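**Drallel wrist cam loses focus after gripper swap**

**ktm_entili**
Cell is a single Drallel arm packing lunch bags, wrist camera on the gripper flange. Since I changed the finger pads the close-range image goes soft near the end of the approach. Cycle 812 was the first reject. Lens is clean, bracket screws are at spec.

**tanner_l**
Check the standoff. New pads are often thicker, so the taught pick height puts the camera at a different distance from the rim.

**halas_d**
I'd look at the cable first. Ours gave soft frames at 2,000 cycles and it was the connector backing out of the Fidel board.

**tanner_l**
A bad connector drops frames or tears them. It doesn't defocus anything.

**halas_d**
It does if the lens drive is on the same harness – ours was.

**ktm_entili**
Fixed-focus lens here, so no drive. Measured the pads: 7 mm thicker than the old set. I edited the tool offset on Tuesday but never re-ran the hand-eye calibration. 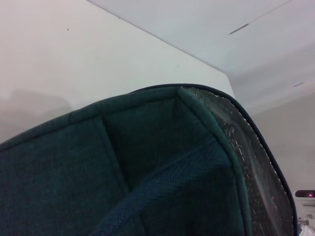

Plan is to re-run it tonight with the Říha plate, then reteach the approach point over the bag opening. The foil lining worries me more than the fabric. It throws small highlights and the rim detector may be locking onto those.

**thinhngo**
Lock exposure before you calibrate. Auto will hunt on foil.

**halas_d**
Reseat the connector while the cover is off anyway.

**ktm_entili**
Will do both. Posting the residuals after the run.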